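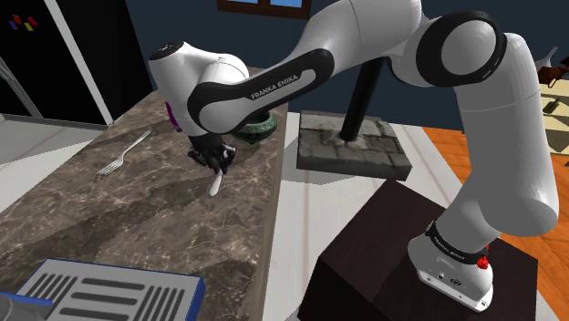
Reading time: 4 min

Session 2: Picking up cutlery in simulation

Course handout, Introduction to Robot Manipulation
Gwendolyn Haverford, Drirlow College
Posted Jan 3, 2022

Please read this before you come to the lab. You will need your login from last term and the kitchen scene, which is in the shared folder under Cheon. If you joined the course after the first session, ask Pui-shan Lui for access.

What the task is

The arm starts on its pedestal next to the kitchen counter. It has to take hold of the knife, lift it clear of the marble and put it down again in a place you choose. The fork stays where it is. If your arm pushes the fork or knocks the bowl, the run counts as a failure even if the knife ends up in the right spot.

You may drive the arm by hand for the first half of the session. After that you should be working from a script.

Frames

There are three frames to keep apart: the world frame, the base frame of the robot and the gripper frame. The base frame sits on top of the pedestal, so its height is not the height of the floor. Last year several groups read the counter height in the world frame and sent it to the arm as a base frame value. The arm then tried to go through the counter. Write the name of the frame next to every pose in your notes.

Positions are in metres and angles are in radians. The viewer shows degrees — convert them before you paste anything into your script.

Approach and grasp

A knife lying flat is awkward for a two-fingered gripper. It is thin, it is close to the surface and the fingers can touch the counter before they are on either side of it. Work in this order:

1. Move to a point above the handle with the gripper open and facing down.
2. Turn the wrist until the fingers close across the handle and not along it.
3. Come straight down slowly. Stop when the fingertips are just above the marble.
4. Close the gripper and wait for the width reading to settle.
5. Lift straight up before you move sideways.

Step 4 is the one people leave out. If the width reading goes to zero the fingers have closed on nothing, and your script should stop there and say so.

A grasp can hold and still let the knife tip. When it is held well away from its middle, one end hangs lower than the other, and the low end is what will catch on the counter. Either grip nearer the balance point or lift further than you think you need. Both are acceptable, but say in your report which one you chose.

Reaching past yourself

Check the whole arm and not only the gripper. The elbow and the long upper link sweep over a lot of space when the base turns, and there is a black pole on a stone base between the pedestal and the counter. The planner knows about the pole only if you have loaded the collision file. Abundio Solís has put a corrected version in the folder. The old one is still there as well, so look at the file date.

Changing the camera view does not change the robot. If the wrist hides the bowl from you, turn the view before deciding that the path is clear.

Runs and marking

Each group does 40 scripted runs. Use seed 2826 for the first so that we can compare groups, and let the program choose the rest. Save every log, including the bad ones.

The session is marked out of 60. Half of the marks are for the script and half are for the report. A low success rate with a clear account of what went wrong will get a better mark than a high one with no explanation. Sort your failures under these headings:

— missed grasp
— knife dropped or slipped
— contact with another object
— planner found no path
— other (say what)

Reports go to Ásdís Thorlacius through the usual upload page. One per group, with all names on it.

Known problems

The viewer sometimes freezes when two people open the same scene. Make a copy in your own folder first.

Gripper speed is reset to the default every time you reload. Set it in the script.

For next time

Read the chapter on contact and friction in the Bravlow notes, up to the worked exercise. We will use the same kitchen with the bowl as the target. The visit to the real arm is in April and Mogens Brynjólfsdóttir will send round the safety form, which must be signed before you can go in.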